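Planner stops pushing halfway and calls it done
Opened by Trilok Pathak, January 6, 2024
Component: Kamow push planner / Soltix tracker

OK, writing this one up properly because I've been poking at it on and off since we moved the block-pushing setup over to the new Kamow branch, and I keep losing my notes.

Symptom: I give it an instruction like "move the green star away from the green cylinder," the arm comes down next to the star, gives it one short push, and then the planner prints goal_reached and parks. The star has barely gone anywhere! No error, no warning, exit code zero. If I send the same instruction again it does another tiny push and is very pleased with itself again.

First thing I tried was the stupid thing, which was restarting everything. Same behavior. Then I rolled the controller back to the July build (still had it on my machine, lucky me) and the pushes were just as short, so I'm pretty sure the controller is fine. It goes where it's told.

Next I turned on the Soltix debug topic and watched the poses while it ran. The camera side is set to 30 Hz and the tracker was keeping up. But the moment the tool gets close to a block, the pose for that block jumps. In the worst run the green star's estimate hopped clean over to the goal side at step 597 of the log, and the goal check fired on the very next tick. So the planner isn't lying exactly, it believes the tracker, and the tracker is making things up when the tool covers part of the block.

Bimla Malhotra asked if it was a color thing, with the tracker swapping the star for the cylinder. Good thought, and I did check. IDs stay put the whole time, it's only the position that goes. She also had me slow the approach down to 10 percent speed, which made the jump easier to see in the plots but didn't get rid of it. 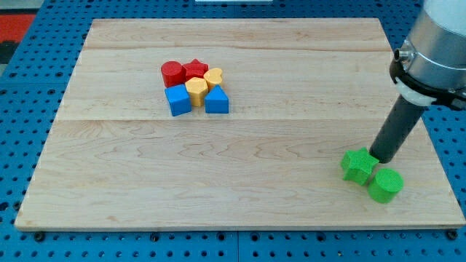 What did help was making the goal check wait. I added a hold so the block has to sit inside the goal region for 60 ticks in a row before we accept it, and I freeze the pose estimate while the tool mask overlaps the block. With both of those in, the early goal_reached is gone on the star. With only the hold, it still slipped through once in a while, so please don't merge one without the other.

Still open: tight clusters. When the blocks are bunched up, the overlap mask catches the neighbors too and everything freezes at once, then the planner sits there and times out. I'd like to do the freeze per block but I haven't found where the mask gets merged. Bimla, if you remember, shout!

Patch is on my branch, leaving this open till the cluster case is sorted.

Related tickets
Kashindye: replay tool drops last tick of log
Soltix: mask overlap threshold ignored after reload
Sosska: instruction parser trips on "next to"
Kamow: timeout message doesn't name the block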